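I caught up with the woman behind the Drelwood repair bench over a very milky tea, and she was talking before I'd found a chair (I moved a keyboard). "People bin these old office towers," she told me. "Drives me spare!"
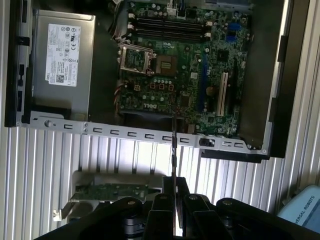

A Dell with its lid off and the memory slots empty.

She reckons a decent one costs her $50, and she'll always favour a Dell. "I can get inside one half asleep," she said.

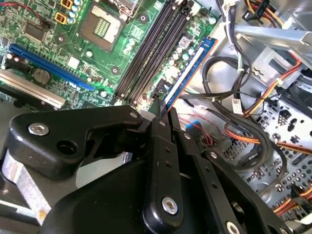 Words: the Drelwood neighbour with the dead laptop

So what goes first? "The coin battery, mate. Clock goes funny, everyone panics." And an empty processor socket? "Keep your fingers off the gold bits," she said, and went to put the kettle on again.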